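What Is a Software Update?

You have probably seen a message on a tablet or computer that says an update is ready. Maybe you tapped "Later" and went back to your game. An update is a set of changes to a program that is already on your device.

Programs are made of instructions called code. People write the code, and people make mistakes. A mistake in code is called a bug. A bug might make a button stop working, or it might make the whole program close by itself. When programmers find a bug, they change the code and send out the new version.

Where do the bugs come from?

Think of a drawing program called Skanik. It is made by a small company, and its code is 3,606 lines long. One of the programmers, Leonie Wyss, got a letter from a school in Drarnham. The children there said the eraser left little dots behind. Leonie read through the code for the eraser and found one wrong number. She fixed it in the morning, but the update did not go out until April. Other people had to test it first.

Testing means trying the program in many ways to see if anything breaks. Kobe Vanhove tested the new eraser on 14 kinds of tablet. On one of them the screen went blank, so Leonie had to go back and change the code again. 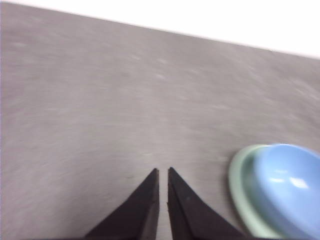

A gray tabletop against a white background.

What do the numbers mean?

Most programs have a version number, such as 2.1 or 2.1.4. In many programs, the first number goes up when there is a big change. The second number goes up for smaller changes, such as a new brush. The third is often for fixing bugs. Not every company counts this way. Some just use the year.

Why are some updates so big?

A small fix may take only a few seconds to download. A big update can have new pictures, sounds and whole new parts. Skanik 3.0 was around 700 megabytes, and on a slow connection that can take a long time.

Should you install updates?

Usually, yes. Some updates close gaps in the code that could let other people get at your information. These are called security updates. Ask an adult before you install anything, and plug in your device so the battery does not run out partway through.

Words to know

Bug: a mistake in a program.
Code: the instructions a program follows.
Download: to copy something from the internet to your device.
Version: one form of a program, often with its own number.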